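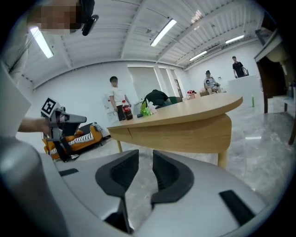

Vicente Leiva @vleiva_joints
5 June 2025

1/ A thread on wood movement in solid table tops, after three emails this week asking why a top split along a glue line in its first winter. Figures are from my own notes unless I say otherwise.

2/ Wood swells and shrinks across the grain as the air around it gets damper or drier. Along the grain the change is small enough to ignore in furniture. Every joint in a table has to deal with that difference.

3/ Beech is one of the worse common timbers for this. It is hard, cheap, bends well with steam and takes a clean edge, so it ends up in a lot of tables. It also moves more than oak of the same cut.

4/ Take a beech top 1000 mm wide, flat sawn. Between a damp November and a heated January I would allow several millimetres of change in width. Quarter sawn boards will do better. Most shop-bought boards are a mixture, so plan for the bad case.

5/ Finish slows this down. It doesn't stop it. Oil slows it a little, varnish slows it more. If you finish the top face and leave the underside bare, the two faces take up moisture at different rates and the top cups. Same number of coats on both sides, please.

6/ Fixing to the frame. Do not glue the top to the rails. Do not run screws straight up through tight holes. The rail runs along the grain and won't change length, the top wants to change width, and something has to give. Usually a glue line, sometimes the rail joint.

7/ Three fixings I use: wooden buttons in a groove, slotted metal plates, figure-eight plates. Buttons are the cheapest and you can make a bagful from offcuts. Leave a gap between the button and the rail on the long sides. I leave 3 mm.

8/ Slotted plates: check which way the slot runs before you drill. On the end rails it must run across the grain of the top. I have taken apart two Damo flat-pack tables where all the slots ran the wrong way, and in both the top had cracked near a screw.

9/ Rounded ends. A half-round end looks simple but has short grain where the curve starts to turn in. If the glue line lands near the outer edge of the curve you get a thin sliver with little holding it. Move your boards along until the outermost strip is a decent width at that point.

10/ The curved rail under a round end is usually laminated. Thin layers, bent round a former, glued up together. It keeps its shape well. It still needs the same loose fixings as a straight rail.

11/ Legs. Grain runs up the leg, so height stays put. Thickness changes slightly and a tenon can work loose over the years. The first sign is a faint click when you lean on a corner. Re-glue at that stage and it is an hour's work.

12/ Moisture content. I bought a batch from Phuthong that read 14 per cent at the centre of the stack and 10 on the outside. Stickered it indoors for five weeks before cutting. A cheap two-pin meter is good enough to see a difference like that.

13/ Someone asked about breadboard ends. Fine on a square top. Glue the middle tenon only, peg the outer ones through slotted holes. Expect the ends to stand proud or sit short depending on the season. If that will annoy you, leave them off.

14/ Repairing a split: wait until it is at its widest, in the dry part of the year, then fit a tapered strip of the same timber and plane it flush. Fill it with hard filler in winter and the boards will press on it when they swell.

15/ Room figures from my workshop meter over last year: highest 68 per cent relative humidity, lowest 32. Yours will vary with heating. Put a meter in the room where the table will live and read it for a month before you commit to a gap.

16/ Next thread will be on drawer bottoms, same problem in a smaller box.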